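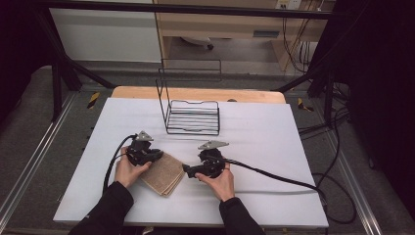 4.2 Folding and hanging cloths

I came to household linen by way of Rurnstead, where we logged 2594 folds and I got rather fond of the job. A flat-woven cloth is easy company: it stacks in layers and the corners stay where you leave them. Towels are another matter! Kristof Brouwer and I argued for most of August over whether a deep pile should count as one thickness or two — we settled on two, and nearly 30 folds had to be entered again.

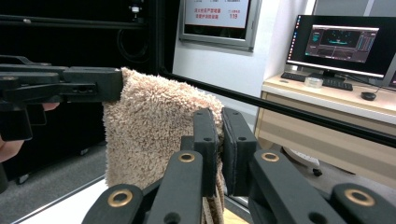
Page last changed: 14 June 2019

Figure 3. Beige towel with a long pile, held up and folded over at the top.

I'd treat hanging as a task of its own, as De Graaf does, and we come back to it in section 5.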